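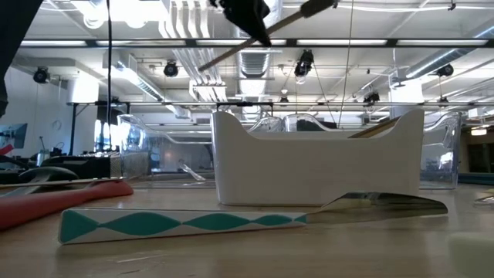 According to Pirmin Frei, the trouble with kitchen utensils is that they are all the wrong length. He has said this at every sorting session since April, usually while holding a spatula, and he'd like it known that the position will not be filled by anyone who thinks "utensils" is one category.

We do not go quite that far. But we are hiring, and he will be in the room.

**Utensil Sorter and Kit Packer, part-time**
Gromoletti Kitchen Loans, Gutcombe
Posted 2019-07-03

Gromoletti lends out kitchen kits: to people between apartments, to church suppers, to the occasional wedding whose caterer has stopped returning calls. Each kit goes out complete and comes back as a sort of rumor of itself. Spoons multiply. Peelers vanish. Somebody's grandmother's ladle arrives and has to be mailed home to Vaditz.

Your job is to stand at a table with bins and a caddy and put the world back in order, one whisk at a time.

### What you'd be doing

- Emptying returned kits and checking them against the packing card (there are 77 lines on the large card, and yes, "spoon, other" is one of them)
- Sorting handled tools into caddies and the small stuff into clear bins, so the next person can find the thing without tipping everything out
- Putting knives in guards before they go anywhere near a caddy
- Setting aside whatever is cracked, melted or bent
- Packing up to 9 kits a shift, fewer in wedding season, when people return things with frosting on them
- Labeling. So much labeling

### What we're looking for

Someone who can stand for most of a four-hour shift and lift a packed crate without making a speech about it. You should be comfortable handling sharp knives and equally comfortable asking what on earth something is. Our record holder, a hinged item with a spring, was filed under three different headings before a customer called to ask for her egg topper.

Kitchen experience is nice. So is library experience, or having grown up in a house with one good drawer and four bad ones. You don't need a degree. We had an applicant with two, and he alphabetized the tongs.

### Hours and pay

Three shifts a week, mornings or afternoons, $300 a week before taxes. Shoes with closed toes are on you; gloves and aprons are on us. Coffee is provided by the Eberhard machine in the hall, which takes requests but does not honor them.

### How to apply

Write to Darren Ackroyd, Gromoletti Kitchen Loans, 108 Eberhard Street, Gutcombe. A page is plenty. Tell us when you can work, when you could start, and how you'd divide a heap of mixed utensils into no more than six bins. Drawings are welcome. If we like your letter, we'll ask you in for a paid trial shift, and Pirmin will hand you a spatula and wait to hear where it goes.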